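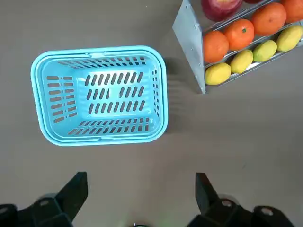
Keeping a small-town grocer open: a talk with the owner in Pevthorpe

The shop on the main street of Pevthorpe opens at seven in the morning and closes at six, except on Sunday, when it does not open. It has been a grocer's under one owner or another for as long as anyone in town can remember. The present owner bought it nine years ago, after a career in freight scheduling, and asked that her name be left out because, she said, everyone who needs to know it already does.

We spoke in the back room, between a delivery from the Schouten dairy and the after-school rush. She had set aside an hour and kept half an eye on the front counter through the doorway.

The first thing she wanted to talk about was the road. Until the bypass was built, traffic to Umstead came straight through town. "I bought the place knowing the bypass was coming," she said. "I'd seen the plans. What I hadn't worked out was how much of the trade was people stopping for one thing. Milk, a loaf, a bag of ice. You don't see them as customers because they're in and out, but they paid the power bill."

In the first winter after the bypass opened, takings fell by about a third. She cut the hours of the one paid staff member and worked the difference herself. She also stopped stocking things she had kept mainly for travellers, such as road maps, sunglasses and most of the chilled drinks.

What replaced them was a list. She put an exercise book on the counter and asked people to write down what they drove to Umstead to buy. It filled up in a month. "Half of it I couldn't do. I can't do shoes. But there were things in there that surprised me. Sewing thread. Decent rice in a big bag. Birthday cards that weren't awful. Someone wrote down lemons four times, in the same handwriting."

She now orders from that book, which is in its second volume. Suppliers have been harder to please than customers. The large wholesaler she began with raised its minimum order twice, and she left when it went up a third time. She buys dry goods through Skundeck, a buying group of small rural shops that orders together and splits the pallets. There were 234 shops in the group when she joined, and she thinks there are fewer now.

"It's not cheap, and I won't pretend it is," she said. "I can't match the supermarket on tinned tomatoes and I've stopped trying. People know what they cost in Umstead. They also know what petrol costs."

Fresh produce is the part of the business she finds hardest. It comes in on Wednesday, and whatever is left by the following Monday has usually lost its colour. For the first few years she threw out more than she likes to say. She has since cut the range back to what moves and lets customers pick their own, a piece at a time if they want.

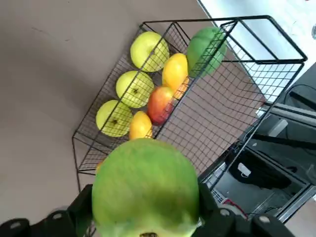
"I used to bag everything up by the kilo because it was quicker at the till. A person living alone doesn't want a kilo. They'd look at the bag and put it back. Once I sold it loose, they bought two or three and came in again on Friday." She said the same change made a difference with onions and potatoes, though not with carrots, which still sell better bagged.

Local growers bring in what they have too much of. She pays them in cash or in store credit, and most take the credit. The arrangement is informal and has caused some trouble. One summer she had so many zucchini offered to her that she had to start turning people away, and there was a neighbour who took it badly for a while.

I asked if she had considered selling. She said she had put the shop on the market once, for a few months, and had two enquiries. One wanted the building for a house. The other wanted to know how many hours a week it took, and she told the truth. After that she took the sign down.

"My knees will decide it," she said. "I've got maybe five years of lifting flour left. I'd like it to be a shop after me, but I can't make somebody want it."

She has begun keeping proper notes on ordering, which used to be all in her head: what sells in August, what the school needs for sports day, which customers run an account and when they are paid. She keeps them in a ring binder under the till.

The bell on the front door went, and then went again. School was out. She said there was more to tell about the freezer, which had been a long story, and that I could come back for it another day if I was interested.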